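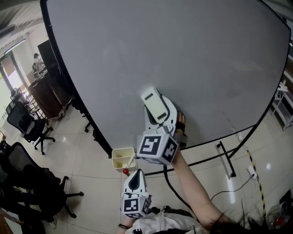

Seite 13

5 Pflege der Raumausstattung

5.1 Schreibtafel reinigen

Die Schreibtafel Havis 373 ist nach jeder Belegung des Raumes abzuwischen. Zu verwenden ist ausschließlich ein trockener Tafelwischer. Der zweiteilige Ablagebehälter für die Stifte verbleibt an der Unterkante der Tafel.

1. Bürostühle so weit zurückstellen, dass die Tafel über die gesamte Breite zugänglich ist.
2. Stifte verschließen und in den Behälter stellen.
3. Tafelwischer flach auflegen und in geraden Bahnen von oben nach unten führen.
4. Verbliebene Schleier mit einem leicht angefeuchteten Tuch entfernen und die Fläche trocken nachwischen.

Hinweis: Schwache Wischspuren beeinträchtigen die Beschreibbarkeit nicht.

ACHTUNG: Keine Scheuermittel und keine lösungsmittelhaltigen Reiniger verwenden. Die Beschichtung wird dadurch dauerhaft beschädigt.

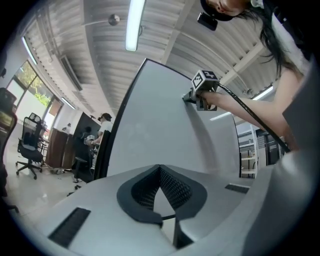

Die Außenflächen der im Raum aufgestellten Geräte sind monatlich zu reinigen, erstmals im Oktober. Das Gerät ist vorher auszuschalten und muss mindestens 30 Minuten abkühlen. Gewölbte Verkleidungen werden mit einem weichen Tuch ohne Druck abgewischt. An den schwarzen Lüftungsschlitzen in der grauen Fläche sowie an dem feinmaschigen Einsatz in der V-förmigen Vertiefung darf keine Flüssigkeit verwendet werden; Staub ist dort mit einem trockenen Pinsel aufzunehmen.

5.2.1 Vorgehensweise

1. Netzstecker ziehen.
2. Verkleidung abwischen, Fugen zuletzt.
3. Lüftungsöffnungen auf freien Durchgang prüfen.
4. Reinigung im Raumbuch eintragen.

VORSICHT: Gegenstände dürfen nicht auf den Lüftungsöffnungen abgelegt werden.

Schäden an Tafel oder Verkleidung sind der Hausverwaltung Plarnholm, Herrn Arwel Kemeys, schriftlich zu melden. Ersatzwischer sind unter der Bestellbezeichnung Draltley 30 erhältlich.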